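Getting to Idier by the morning boat

The ferry to Idier leaves from the cargo pier at Kivetis, which is a separate place from the marina where the tour boats tie up. The two are a 9 minute walk apart along the sea wall, and the bus from Dalteck stops only at the marina. Stay on the left side of the wall with luggage. The right side has no curb for the last stretch and the paving is broken.

Tickets are sold at the window marked Ekpo Lines. It opens an hour before departure and takes cash or card, but the card reader was down both times I used it in September. The one-way fare to Idier is 2,660, and a return is exactly double, so there is no reason to commit to a date for the trip back. Bicycles pay the same as a large bag. Seats are not numbered.

The crossing is listed as 52 minutes. Mine took around that going out and noticeably longer coming back, when the boat had to wait outside the harbor for a freighter to clear. The upper deck has benches and no shade. The lower cabin is quieter toward the front, away from the engine, but the windows there do not open and the air gets stale.

There are four sailings a day in summer. From the end of September the midday one is dropped and the evening one moves earlier, which rules out a day trip if you take the second boat over. The timetable posted at Dalteck bus station was still the summer one when I passed through. Use the sheet taped inside the ticket window.
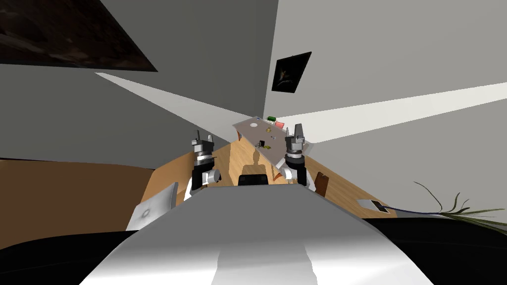 On the Idier side, the boat comes in at the north landing. The village is uphill on a paved road, and a shared van meets the first sailing only. For later boats, walk. The road has one fork and the sign is easy to miss coming from the water: take the branch with the stone drain beside it. The other goes to the quarry and stops at a gate.

Fill water bottles before boarding. The tap at the landing was shut off.

Recent posts
Dalteck bus station: which bay for which coast
Left luggage at Kivetis marina
Walking the south shore of Idier
Ferry timetable changes, winter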